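Storage and Packing: Frequently Asked Questions

Sketley Storage rents self-storage rooms and sells packing supplies from our building next to the Alar Road depot. These are the questions we get most often at the front desk. If yours is missing, call or stop in during office hours.

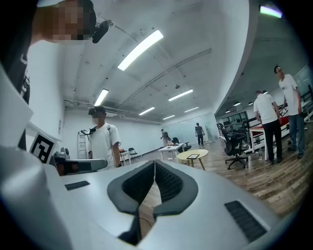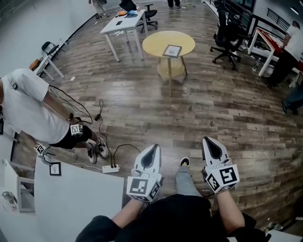 Renting a room

What sizes do you have?
Rooms start at 20 square feet and go up to 200. A 40 square foot room usually holds the contents of a studio apartment if you stack to the ceiling. Most two-bedroom homes need 100 or more.

How long do I have to rent for?
The minimum is two weeks. After that you pay month to month and can leave with 11 days' notice. We refund unused days to the card you paid with.

What do I need to bring to sign up?
A government photo ID, a proof of address dated within the last three months, and a payment card. Business customers also need a letter on company paper naming everyone allowed into the room.

When can I get in?
The gates open at 6 a.m. and close at 10 p.m. Your code stops working at closing time, so please start loading out before then. The office closes at 5:30 p.m.

Is the building heated?
The first and second floors are kept above 55 degrees all year. The ground-level drive-up units are not heated. Don't keep paint, musical instruments or electronics in those over the winter.

What can't I store?
Food, plants, animals, gas cans, propane tanks, fireworks, tires in quantities over four, and anything stolen or illegal. Drain lawn mowers and motorcycles before you bring them in.

Do I need insurance?
Yes. You can show us a policy that covers goods in storage or add our Bitar cover at sign-up. Check the limit on your own policy, as many home policies pay less for items kept off the property.

Boxes and supplies

Do you sell boxes?
Yes, in three sizes, plus wardrobe boxes with a hanging rail. The Umine double-wall box is the one to use for books and dishes. Keep any packed box under 34 pounds.

Can I return boxes I didn't use?
Flat, unmarked boxes can come back within 40 days with the receipt. Tape, bubble wrap and mattress bags are not returnable.

Do you lend carts?
Carts and hand trucks are free to use inside the building. They have to stay on site. Please bring them back to the bay by the elevator.

Payments

What happens if I pay late?
We send a reminder on the due date. After five days a late fee is added and your gate code is paused until the balance is paid.

Can someone else pay for my room?
Yes, but paying doesn't give them access. Only people listed on the agreement can get a code.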